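The fruit bowl is having a moment, and I would like it to stop.

I blame the home pages. Every spring around May they run the same piece, the one where a stylist tells you that your table looks sad and a bowl of something round will fix it. Guadalupe Cárdenas, whose column I read mostly to argue with, went further last month. She wrote that a basket of fruit left out on the table "changes how a household eats." A big claim to hang on a basket.

I have kept fruit on a table for most of my adult life. It changed how I eat in one respect, that I now eat a lot of bananas one day past the point of wanting to.

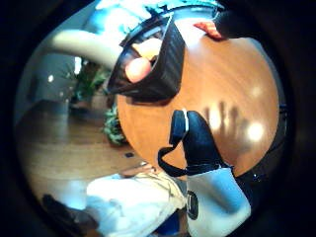
My quarrel starts with the basket itself. Shops will sell you one in wire or rope or pierced tin, and the Clunley catalog gives them a whole spread, with copy about airflow. I don't doubt that air gets in. But a dark mesh basket with slatted sides, with something round and pinkish-orange like a peach sitting low in it, mostly hides what it holds unless you happen to be on the open side. If the theory is that we eat what we see, then half the people at the table have been let off. And a peach wants to be eaten this afternoon. It doesn't care about the look of your table.

Then there is the table. I will say something nice here: a round wooden one is the best place for fruit, if fruit must be out. No corner seat, no far end where the pears go to die. Sinéad Moynihan, who has fed more people in one kitchen than I have met, puts hers in the middle and moves it for nothing, including dinner. I tried that for 2 weeks. We passed the potatoes over it like people handing luggage across a fence.

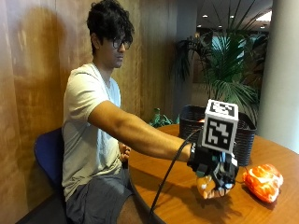
What bothers me is how quickly the advice turns from eating to looking. Add a plant, they say. Add a second plant. Pick fruit in colors that flatter the wood. By that stage you may as well buy the plastic kind, and plenty of people do -- it never bruises, and no guest has ever asked for a slice. Foley had a bag of fake lemons in the window all winter. They looked better than mine.

I know the answer I'll get, that a bowl costs little and does no harm. Maybe. The fruit costs something, though, and the stuff we throw out on trash night was very well displayed. Put out two peaches. When they are gone, put out two more. The basket can go back under the sink with the others.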